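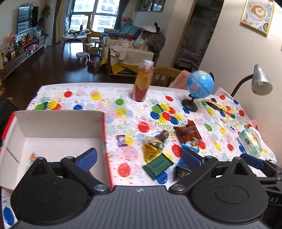 I've spent most of September collecting examples for a learning system, and people keep asking what the job is like, so I'm writing a bit of it down.

The task is called snack tidy in our sheet. You hold a gripper, pick a sweet up off the table, put it in the box, and open the gripper again. Then the next one. When the table is clear you tip everything out and start over. The recording has to begin with the fingers open and end with them open, or Naledi Mokgethi, who checks my uploads, sends it back.

My running total stands at 2890 picks, and the target is 3869. I was slow for the first week. Soft wrappers slide when you come at them from the side, and the flat packets are worse. What works for me is to drop straight down over the short side, close slowly, and wait a moment before lifting. Blair Morrison goes in at an angle and is faster than I am, and we've been told to carry on doing it differently, as the model should see both.

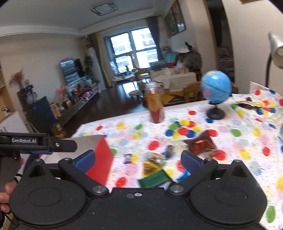

Fingers open over the green packet, with the gold one underneath.

Overlapping packets are the part I'd most like more of. If every sweet sits on its own, the system learns that sweets sit on their own, and then it has no idea what to do with a pile. So I push a few together before each run and try not to make the same heap twice.

Failed picks stay in. I used to stop and delete them, until Naledi asked me not to — a dropped sweet followed by a second try is worth having, as long as I carry on at a normal speed and don't snatch at it.

My wrist gets tired after six runs, so I do six and then have a cup of tea. I label in the breaks. Each pick gets a start, an end and one word for the result, and the word I argue with myself over is "partial". At the moment I use it when the sweet lands on the rim of the box and then falls in.

Next on the sheet is the same task in reverse, out of the box and back on to the cloth. I've done one trial run of that and need to ask how far apart they want things put down.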